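House rules for tabletop scenes, third version

I rewrote our rules for simulated pick-and-place work in May. The old list had grown to nearly 100 lines and people had stopped reading it. The new one fits on a page. I'm putting most of it up here because a couple of readers asked how we keep our runs comparable at Altness.

The list covers scene setup, commands and logging. It doesn't cover training. Tirnex, our run scheduler, checks a few of these items by itself, but most of them still depend on a person looking at the scene before pressing start.

Write the task down first

Each scene gets one sentence of instruction, written before any run. The sentence names the object to move and where it goes. If there are two things on the table that could match, change the words or change the scene. "Put the small thing in the bowl" is a bad instruction and we had dozens like it.

Don't edit the sentence after you've seen the arm try. If it's wrong, retire it and write a new one with a new ID.

Check both views

A scene has to be readable from the table view and from the close view at the gripper. I used to approve scenes from the table view alone, and I missed things. A bowl that looks modest on the table can take up most of the close view when the hand is over it. Save one still from each before a batch starts.

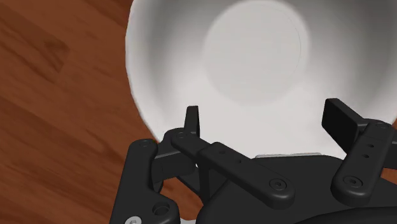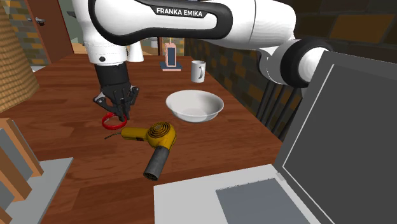 Keep the clutter on purpose

We leave extra objects on the table. A hair dryer, a mug and an open laptop have nothing to do with a red ring and a bowl, and that is fine, provided they are listed in the scene file. Unlisted objects are the problem. Thaler, the older scene set, had some that moved between versions without a note, and I threw out 20 results over it.

Thin, flat objects get their own tag. A ring lying on wood leaves the fingers very little to close on, and I don't want those scores averaged in with mugs.

Count everything

A batch is 1,000 starts. Every start goes in the log, including the ones where the arm never left its home pose. You may rerun a start only if the simulator crashed, and no more than 3 times. After that it counts as a failure and the crash report goes with it.

Success is judged on the last pose, with the fingers open and the hand clear of the object – a ring still held over the bowl is not in the bowl.

Names and versions

Scene files go into Bikus with a version number. If the lighting, the table texture or a camera position changes, the number goes up. I know that's annoying for a change of wood grain. Do it anyway.

I'm still undecided about time limits per start. The current one is the same for every task, and it's too short for anything with two moves in it. I'll look at that on Wednesday and update the page if it changes.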